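Keeping a small shed bench in order

My bench is barely wider than a tea tray, so I've had to learn a few habits (mostly from Elaheh, who is far tidier than I'll ever be!).

Screws go in old jam jars, lids on, with one of each size taped to the front. I never write labels now, they only smudge.

Wipe your chisels with an oily rag before bed, and do it in July as well as in winter. A shed sweats more than you'd think.

If the drawer sticks, rub a candle stub along the runners and leave it 45 minutes before you load it up again. Mine has run sweetly for almost 4 years on that and nothing else.
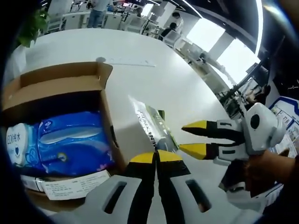

Sweeping up

Damp the floor a little first and the dust stays down.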